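Home | Boards | Shop Floor Talk | New Posts | Members | Log In

Thread: Anybody else getting an arm on the sort bench?

mekdes_belay wrote:
Hi all, longtime reader and not much of a poster, so bear with me. I'm on days at Stedcombe, returns and rework, and for those of you who don't know us, we get the mixed totes back from the stores and somebody has to stand there and go through them by hand. Caps, lids, bags, wrappers, pens people dropped in, you name it. On a heavy day one bench clears 1,160 pieces, and I have the wrists to prove it.

Well, since February we've had an arm at bench 7, and the plan is for it to take over the throwing-out part while we keep the checking and the repacking. Osvaldo Monti is our lead and he's been very decent about it, he let us all stand around and ask silly questions on the first Wednesday (I asked most of them). I'm still of two minds. My shoulders love it. But there used to be two of us at that bench, and Kalkidan and I talked all day long, and now she's over on labels and I miss her something awful!
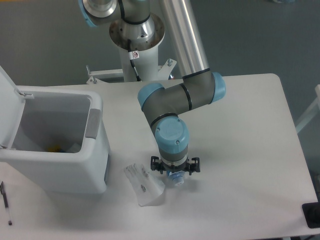 Bench 7, gripper over a little blue piece, plastic bag next in line by the bin.

So I guess my question is, for those of you who have had one longer, does it settle down? Do they move people back?

rework_malsha wrote:
Welcome, Mekdes! Malsha Chowdhury here, Rornden site. We've had ours long enough that I've stopped noticing the noise, if that helps any. What changed for me was the pace. By hand you speed up and slow down through the day without thinking about it, a bit of a push before lunch and then a nice easy stretch after. The arm goes at one speed and you find yourself matching it, and I was more tired the first few weeks than I'd ever been doing it all myself. Ask for a buffer tote between you and it. We got one and it made all the difference in the world.

On the people question, they did move two of ours back, but to a different shift, and that didn't suit everyone.

p_paisan wrote:
I'm going to be the grump here, sorry. I looked at that picture and what I see is a soft plastic bag, and soft plastic bags are exactly what ours at Matar can't make up its mind about. Caps and lids, wonderful, I would let it do caps until I retire. Film is another story. Somebody still has to stand close enough to fish out the ones it drops, so you haven't saved a person, you've just given that person a duller job. I said so at the meeting and I'll say it here.

kalkidan_h wrote:
Hello, it's me from labels!! I miss you too, you know where I am at break.

Panya, I have to disagree a little. I did that bench for years, and fishing out bags is a whole lot easier on you than doing every single piece. What bothers me is that they picked who moved before they asked who wanted to. I might well have said yes to labels, I like it over here, it's warm and there's a stool. I would have liked the asking.

p_paisan wrote:
That's fair, Kalkidan, and I'll give you the wrists. I did 300 pieces by hand last week when ours was down and I felt every one of them the next morning. I still say duller.

omonti wrote:
Osvaldo here, Mekdes told me there was a thread so I figured I'd better come and take my lumps. Kalkidan is right about the asking. I had two days to fill the label line and I filled it the fast way, and I should have come around to each of you first. I'm sorry about that.

On the bags, we see it too. I've asked Vastell, who set up the cell for us, to come back and look at the grip settings for film. Until they do, anything soft can go straight in by hand before the tote gets to the arm.

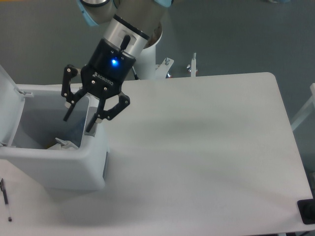 What we're trying next at Stedcombe (omonti, same post)

From next week whoever is on bench 7 swaps with labels at lunch, so nobody spends a whole shift alone with it. The buffer tote is a good idea, Malsha, and I'm going to steal it. I'm also putting a sheet by the bench for writing down what it drops. Please use it, even if all you write is "bag again." The form number is 201 and there's a stack in my office.

mekdes_belay wrote:
Thank you, Osvaldo, that was kind of you to come on here. I'd be glad of the swap. Does it mean Kalkidan and I would just be trading places, though, and still never at the same bench?

omonti wrote:
Hm. Yes, it would. Let me look at the roster again and I'll come find you both.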